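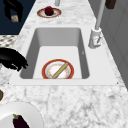

In February I became the person who looks after the kitchen cell in our simulator at Bumalard. Before me it was Rosimeire Aguiar, and she left me a text file with 5 notes and a very good temper. The cell is only software, so I thought it has nothing to repair. I was wrong. My first problem was the sink. It is a deep basin, and when a plate lies on the floor of it with a long wooden stick across, the stick goes a little past the rim on both sides, so the contact solver has a thin round thing on a thin flat thing inside a box. In my first runs the stick was shaking all the time, like it was cold.

I started with the plate. Its collision shape was made from one single convex piece, so for the physics the plate was a solid disk and the hollow part did not exist. I cut it again into smaller pieces, which took me one evening, and the shaking became less but did not stop. Then I looked at the basin. The four walls and the floor were separate boxes and they were overlapping in the corners. I moved them until they only touch.

After this I changed the settings of the solver. Rosimeire had left the physics at 600 steps for each second and I kept it. I only raised the contact damping, very slowly, and wrote down each value – please do this also, I lost one good value in the first week and could not find it again.

The test I use now is simple. I reset the cell, wait, and read how much the stick moved with the arm parked. I let this run through the night with random start positions. The last time it made 3284 resets, and up to five of them were bad. In the bad ones the stick begins already inside the wall of the basin, so it is the random placement that I must correct, the solver is fine.

Still open: the lever of the faucet has no joint limits in my version. My colleague in Bovbridge has a file with the right limits and she promised to send it. When it comes I will run the night test again and write the new values here.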